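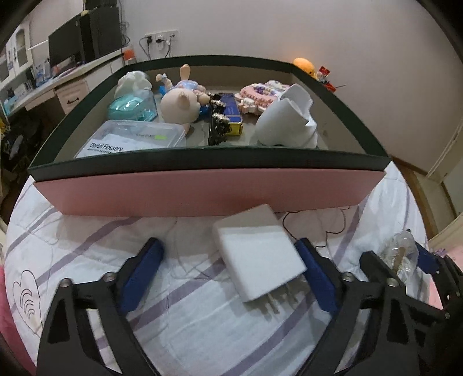 Why does a charger get warm when it is doing its job properly? Every stage between the wall outlet and the battery loses some energy, and the lost energy leaves as heat.

The size of that loss depends on the design. An older linear supply used an iron-core transformer running at line frequency, followed by a regulator that burned off the excess voltage. The parts were heavy, and much of the input power went straight into warming the case. A switching supply rectifies the line voltage first, then chops it at high frequency so that a much smaller transformer can do the same work.

Giang Lưu has designed power stages at Sernard for most of his career, and his bench is covered in bare circuit boards with thermocouples glued to them. He divides the losses by component. The input rectifier drops a fixed voltage whenever it conducts. The main switch loses energy each time it turns on or off, and a little more through its own resistance. The transformer core and windings take their share, and so does the output stage.

"People ask which part is the hot one," Lưu says. "On a good board the answer changes with the load."

Load matters in another way. A supply that is efficient near full output can be poor when it is nearly idle, as its control circuit draws the same small current either way. Recent controllers skip switching cycles at light load to bring that figure down – a change that sometimes puts the switching rate into the audible range. The faint whine is usually a transformer or a ceramic capacitor moving mechanically.

At Mahuika, a test lab, Ngân Tiêu ages supplies in a heated chamber. One current series runs for 2,000 hours, with units pulled for measurement every 200. Her main interest is the electrolytic capacitor, whose liquid electrolyte slowly escapes past the rubber seal. As it dries, its internal resistance rises and it heats itself further. A common rule in the trade is that a drop of ten degrees Celsius doubles its life.

Placement therefore counts. A sealed plastic case sheds heat only through its surface, and bedding or a sofa cushion slows that down. Tiêu's next series, due to start in August, will repeat the same loads with the cases wrapped in cotton batting.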